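Play kitchen for the playroom: keep the accessories out or put them away?

londatside_mom
03/01/2019
Hi everyone! We finally have the play kitchen set up for my granddaughter (she's 3 and very bossy about soup) and now my daughter and I can't agree on the little stuff. I like the utensils hanging on their rail and the plates standing in the rack, ready to go. She wants everything in a bin on the closet shelf, brought out a bit at a time. What do you all do?

Cleto13
We did the bin for a while and I'm sorry to say your daughter has a point. With everything out, mine dumped the lot on the floor in 6 minutes and wandered off to the couch. With a pot, a lid and a spoon she'd cook all morning.

hagos.worku
I'll have to disagree, in a friendly way. I have two boys, and the hooks are the best part of the whole thing for them. They put the ladle back every night without being asked, which I can't say for their shoes! A bin just turns into soup of a different kind, and you end up digging for the lid while somebody cries.

Cleto13
Hagos, your boys are welcome at my house any time. Mine has never hung up a thing in her life.

wako_jean
Could you go halfway? Hang the utensils, leave the plates up, and keep the pretend food and the bottles in a basket. It's the small loose things that end up under the sofa. Also, londatside_mom, is yours the one with the shopping list on the freezer door? We have lots of fun with ours, mostly "milk" and a great deal of scribble.

londatside_mom
Yes, it has the shopping list, and a water dispenser sticker on the fridge that she fills cups from all day long. I love the halfway idea, Jean, and I think I can sell it to my daughter. The colorful tile is my favorite, I'd have it in my own kitchen in a heartbeat. 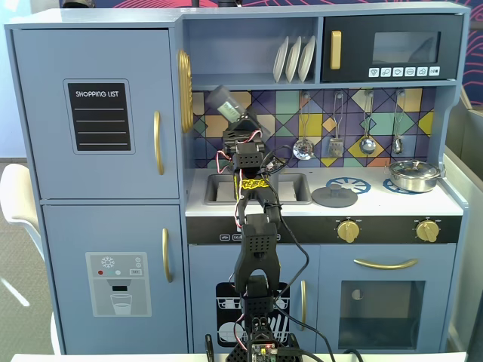
The play kitchen, utensils on the rail and plates in the rack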